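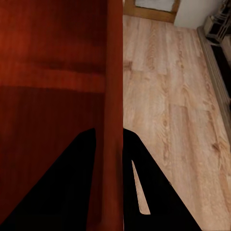
*Red-brown panel, pale floor to the right.*

**9/29/18, pressed biscuits, second go with the Kendisard mould**

So pleased with today! The pattern finally came out sharp, right down to the little leaf veins, and I only changed two things from last time: rice flour in the dusting bag in place of cornflour, and a good rest in the fridge before pressing (40 minutes, dough wrapped flat).

Dough weighed 512 g all in. Fleltden butter, which is softer than the Magnusson and takes the sugar faster, so go easy with the beating or it spreads.
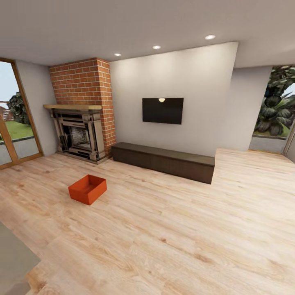

Knocking out: tap the long edge, never the corner. Turn the mould after each tap and the biscuit drops in one piece. The ones I tried to help along with a knife all lost an ear, so leave the knife in the drawer.

Baked at 144 on the fan setting, low and slow. Pale underneath, lovely snap, and the coconut smell is just as I remember it from the old tins. The tray nearest the back still colours first, must swap them halfway.
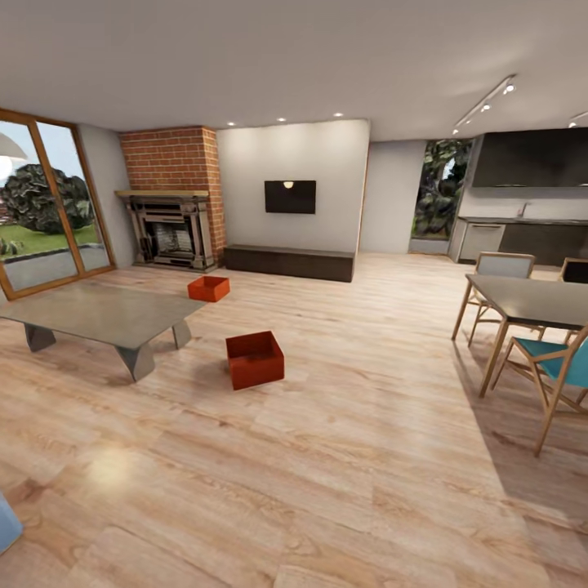
Also tried a spoonful of the Zisow palm sugar in the last bit of dough. Gorgeous flavour (like toffee!) but the pattern went blurry at the edges. Perhaps half palm, half caster? Want that sorted before the December batches.

To do: more rice flour, oil the mould, write the weights on the lid.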